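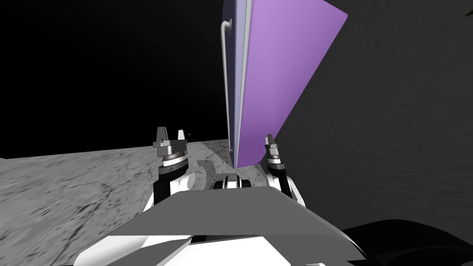

Forum > Family > Parties and Etiquette

We use cookies to keep you logged in. Accept | Manage

Is it rude to uninvite plus-ones from a baby shower?

Rosaura Guzmán
I'm hosting my sister's shower in October and the room at Clundby holds 50, tops. I told everyone to bring whoever – big mistake! Now my cousin wants to bring two coworkers my sister has never met, and my aunt says I can't take it back. Can I?
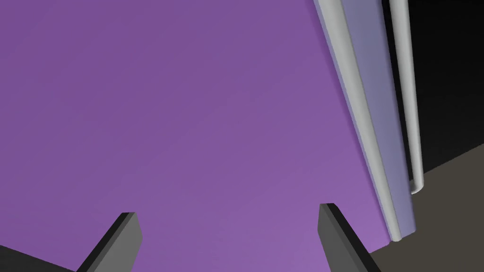 Gerrit Groen
Yes you can. I did it for my dad's retirement dinner. Call, don't text, and do it this week. My brother sulked until dessert and then he was fine.

Fadwa Hamdy
I kind of side with your aunt, sorry! You did say whoever. Could you ask Clundby if they'd open the patio?
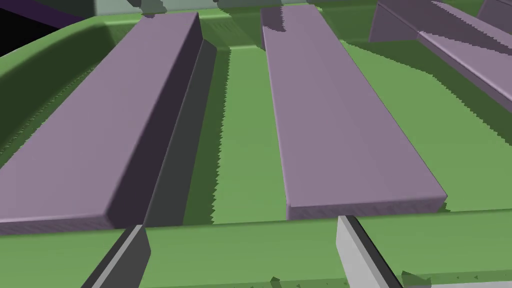
If they won't, I'd let the mom-to-be decide, and then tell your cousin it came from both of you (mine took that a lot better).

Last updated: October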